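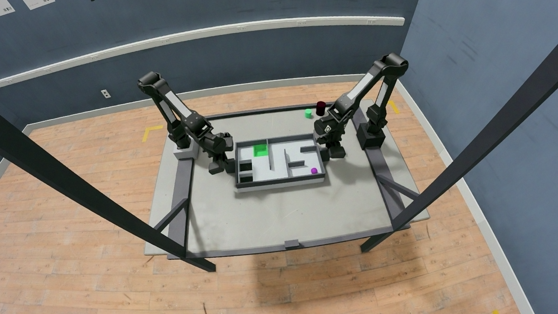
Sakda Thongsuk asked, before the visiting party had signed the attendance book, whether a home builder ought to begin with two arms at all when one is hard enough to keep in adjustment. The question was recorded and stayed with the group for most of the visit.

Report of a visit to the Orncombe shared workshop, August 11, 2020

The party was received in the main bay and given a safety briefing before proceeding to the bench build known to members as Dustudance. The project concerns a two-armed table on which a maze tray is handled, with a small ball to be brought to a green square. Work is carried out first in simulation and then on the bench. Members explained that a mistake in the simulated room costs a restart, while the same mistake on the bench may cost a gearbox.

The simulated room has been drawn with some care. Wall sockets, skirting and floor planks are all included, along with tape marks on the floor. One visitor considered this excessive for a maze and a ball. The builders replied that a plain grey background had served them poorly in an earlier project, and the matter was left there.

Discussion then turned to grip. The model includes a grey handle, held between two black fingers, and a good part of the morning was given to the angle at which the fingers should close. The workshop's notes on this subject run to 100 pages, kept in a binder near the door — visitors may read them but not remove them.
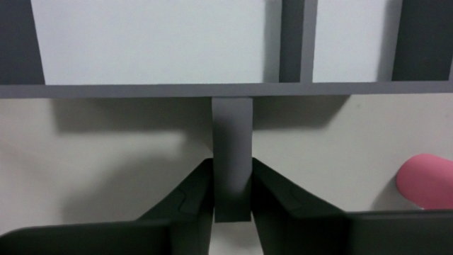 Does a builder need a powerful computer to make a start? An ordinary desktop is enough for a single table at slow speed, and the workshop has a faster machine that members may book.

After lunch the party viewed the metalwork area, where framing for the Stondell bench is cut and drilled. Declercq pattern brackets are favoured for the corner joints, although the supply has been uneven and two sets remain on order. The saw was out of service during the visit.

The party thanks the members for their time and for the loan of safety glasses. A return visit is proposed for September, subject to the availability of the bay. Those wishing to attend should add their names to the list at the front desk.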